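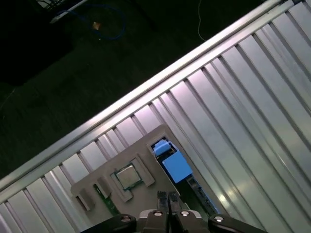
Gray-beige tray on ribbed metal

Moved to higher elevation, every ball goes long – change balls or change strings?

flatbackhand62
Posted in Tennis > Equipment

I moved to Pikari in January. The town sits at nearly 4000 feet, and I played all my life close to sea level. I'm a 3.5 player with a fairly flat forehand. Since the move, my normal rally ball lands past the baseline, and my second serve does the same past the service line. If I slow down to keep it in, I get pushed around.

I use a 100 square inch frame with Kuneck multifilament at 52 pounds. The balls are the regular Gornetti ones from the grocery store. The courts at Gil Park are hard courts in decent shape, so I don't think it's the surface.

Should I buy the high altitude balls, or tighten the strings, or both? I signed up for the spring league there and I'd like to have this fixed before it starts. Also, do leagues at this kind of elevation tell you which ball to use, or is it up to the players?

netcord_dan

I've played between 3500 and 5500 feet for 21 years. The air is thinner, so the ball doesn't slow down as much and your topspin doesn't pull it down as much either. A regular pressurized ball also bounces higher, because the pressure outside it is lower. So you get two problems at once, and they need different fixes.

In this order:

1. Find out what ball your league uses before you buy anything. High altitude balls are meant for play above 4000 feet, so you are right at the line and the league could go either way. Email the coordinator. If the league plays with regular balls, practice with regular balls.

2. Go up on tension, but not by a lot. I'd try 55 on your next string job. Going from 52 straight to 60 in a multifilament will feel like a board and your elbow will let you know. If 55 is still too lively, go to 57.

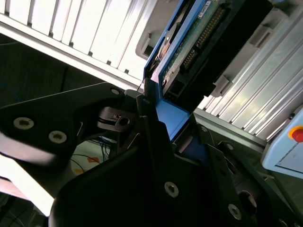 3. Consider a different string. A multifilament is about as powerful as you can get short of gut. A soft polyester in the mains with your Kuneck in the crosses will take some power out and give you more spin. String that kind of setup a couple of pounds lower than you would a full multi, and cut it out when it goes dead even if it hasn't broken.

4. Put more height and spin on the ball. A flat drive that clears the net by a foot is fine until you hit it a little too hard, and up here "a little too hard" comes sooner. Practice hitting crosscourt with a target three feet inside the baseline.

The second serve is mostly number 4 as well. A flat second serve won't hold up at elevation. Learn to brush up the back of it, even if it goes in slow at first.

Give it time too. It took me most of a season to stop hitting long, and then I went back to visit family near the coast and put everything in the net for two days. You adjust. 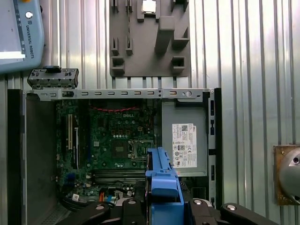
As for cost, high altitude balls usually run the same price as the regular ones. The trouble is finding them. Stores that stock for several states will sometimes put the wrong cans on the shelf, so look for the words on the can before you pay. If you do find a good supply, buy a case of 12 cans and split it with whoever you hit with. Unopened cans keep fine in a closet. I wouldn't leave them in a car over the summer.

moonballer

just get pressureless balls, they last forever and they don't care about altitude. same three in my bag since last year

Reply posted by court4regular, 6:40 in the evening

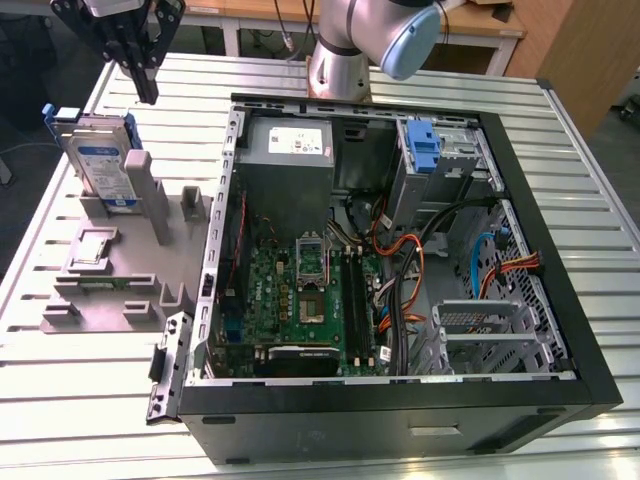
court4regular – member, 12 posts

I play at Gil Park, so I can answer the league part. The spring league there uses the regular Gornetti extra duty ball. The home player opens a new can for each match and the winner keeps the unused one. It's in the sheet they send out after the sign-up closes, under match format.

I would skip pressureless for practice. They feel heavy and they bounce differently once the felt wears down, so you'd be getting used to a ball you won't see in a match.

I agree with netcord_dan on the tension. I went up three pounds when I moved here and left it there. The other thing I did was shorten my backswing on returns. Serves get to you quicker, and I was late on everything for the first month or so.

One more thing about Gil – courts 1 and 2 play faster than the others. They were resurfaced at a different time. If you're hitting long there, try one of the far courts before you go and change your racket setup.

flatbackhand62

Thanks, that covers it. I'll stay with the regular balls and have it strung at 55. The shop also had a 17 gauge poly, so I may try that as a hybrid the time after. I'll report back once I've played a few matches.

Related in Tennis > Equipment
How often to restring if you play twice a week
Extra duty or regular duty on indoor courts
Does a heavier frame help with tennis elbow?
Grip size went up after adding an overgrip
Used ball machine – what to check before buying
Who supplies the balls in a flex league match?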